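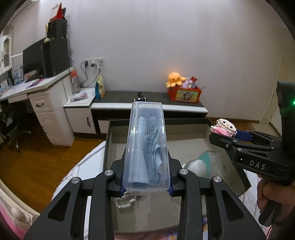 Clear box and the block cat, over the coffee table

What do you do with finished block figures in a bedroom?

I've fallen hard for those tiny-brick building sets and I love it! My pink and white Hello Kitty was my first big one, and now I want to do more, but the room is already full (desk, bed, glass-topped coffee table, low TV cabinet with an octopus plush on the end). I've got some clear plastic boxes too. Do I box the figures up or let them stand out? Dust gets into every gap between the bricks.
Posted by kivemden_22, 9 August 2019 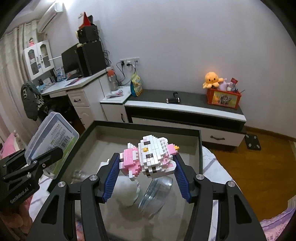 Ga-eun Joo
Box them, but clear ones only, so you still get to look at them! Measure the figure at its widest part first, ears and bows included. I line the bottom with a bit of soft cloth and put the small loose pieces in a zip bag beside it. Mine went through a move in May that way and only one bow popped off. For dust, a dry makeup brush is wonderful, the big fluffy kind.

Borislav Bošković
glue. I have a 1000 piece castle and never looked back

Ga-eun Joo
Oh please don't glue the first one, rebuilding it is half the fun! Keep it out of direct sun as well, my white bricks went yellow on the windowsill.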